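June, workshop notebook, Netau
Glue tests, second round

Started 8.40 with the clamps off the overnight batch. Leonie Hollenstein wants an answer on whether we switch to the Dusatico wood glue for the chair joints. I still don't think we have one, and I said so last week as well.

The claim on the tub is that it holds oily timber without wiping down first. I have heard that about four other glues. We cut 13 test joints from the same oak board, same tenon size, same shoulder. Half were meant to be wiped with solvent and half left alone, which doesn't divide evenly, so the odd one went in with the unwiped lot. Veronika thinks that is fine. I would have cut another.

Pulled them on the lever rig with the load cell. Best figure was 1,306 newtons, an unwiped joint, and of course that is the one everybody has been quoting since lunch. The worst was also unwiped. If the same treatment gives you the top and the bottom of the table, I don't see what it tells you about the treatment. The wiped ones sat closer together, which I find more interesting than the record.

Three of the breaks were in the wood, well clear of the glue line. Those say something about the board and very little about the tub. I have marked them W in the table. Please don't average them in with the rest.

Load cell

Read 8 newtons with nothing hanging on it before the first pull and something else after the last. I zeroed it between pulls but didn't write down the drift each time, my fault. Hidville say the cell is good over its full range. Their sheet is for a new one and ours has been dropped.

Rig

Fixing screws on the lower jaw had backed out again by mid-morning. Nipped them up with the Phillips and carried on. Threadlock has been suggested – I'd sooner know why they move.
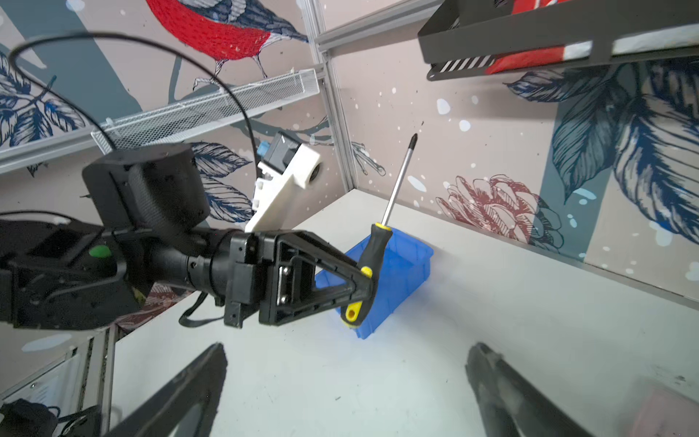
To do before anyone orders 200 litres

Cut a fresh set, even number, from two boards. Weigh out the glue for each joint, as mine were done by eye. Leave one lot clamped for the full time on the label and another for the time we really give them on a busy day. Log the zero before every pull. Veronika to pull half of them without knowing which are wiped.

Leonie has asked for a yes or no by the end of the month. At present it is a no.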